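June 13, 2019

Bean and sunflower trial, school garden, Kallwood site. Entry by Duygu.

Went over to the beds with Solange before first period. The row nearest the fence is well ahead of the other one. Tallest sunflower is 23 cm by the wooden ruler. The Jalden seed is slower than the Guillot seed in both beds, same as last time. Two of the Jalden pots have nothing showing. Left them in place, will check again before we write them off.

Year 7 group came out after break, nine students, split between watering and measuring. Gwenaël had the recording sheet and read the heights back to each pair before writing them down. That worked better than letting them fill it in themselves. The March sheets are still a mess, half in inches. I've converted what I could read and put a question mark next to the rest.

Watering: 200 ml per pot, measured with the kitchen jug. The beds get the can. Soil in bed 2 is still crusting on top. Renato suggested breaking it up with a hand fork and adding some of the leaf mold from the bin behind the shed. Did half the bed that way and left the other half alone so we can compare.

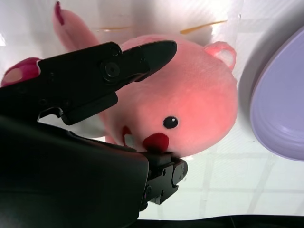 Pink plush, face with bead eye and red nose.

Slugs again on the lower bean leaves. Picked them off, no pellets, as agreed with the Drandska people when they gave us the plot. Copper tape is down to the last bit of the roll. Need to ask Nadège if there is money left for another one or if it has to wait for the next order.

Labels: the marker washes off. Pencil on the plastic sticks has held since March and is still easy to read. Use pencil from now on.

To do
- re-tie the beans at the shed end, string too low
- second sowing of Guillot in the spare tray
- holiday watering list, Solange has the draft, no names yet for the last week
- return the long hose to Renato
- copy today's heights into the shared sheet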